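Teaching an arm a table job: tips from the bench
By Annick Royer
Wednesday, December 10, 2025

Most of us start by grabbing the arm and pushing it through the job. It works well for big moves, like reaching across a dining table to a can. Put the arm in free-drive, hold it behind the wrist and keep your fingers clear of the gripper. Go slower than you think you need to.

Practise in the simulator before you record on the real arm. A simulated kitchen costs nothing to tidy up, and you can put everything back where it started with one key. I did 50 practice runs that way in May before Florian let me save any.

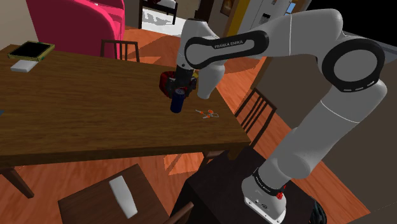
Pick one object per demonstration and stick with it. If you change your mind halfway, stop and delete the run. Leave the other things on the table, though. An arm that has only ever been shown a bare table gets confused by a cluttered one.

For remote control, set the hand controller to low speed for the last bit of the approach. Come down from above on tall items. With flat items such as keys, decide first which part you're going for and line the fingers up across it. A key ring is awkward because the pieces can shift when you touch one of them. Pick the fob or a key head and go for the same part every time.

Use the wrist view for the final approach and the room view for everything else. Yannick keeps both open side by side on the one monitor. I switch between them with a foot pedal.
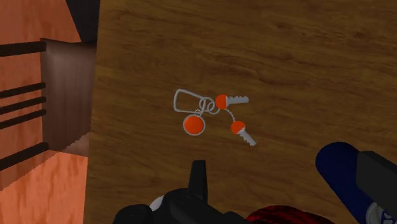 How many demonstrations do I need for one simple pick-up?
Start with 200 and test it. If the arm still misses, add runs from the starting positions where it misses and leave the good ones alone.

Save every session under the object's name and the date. Note who was driving as well, as people have different habits and you may want to sort them out later. Take a break every 4 runs if your wrist gets sore.

Contact: Annick Royer, Pultirska Workshop, Vatville | © 2025 Pultirska | Back to top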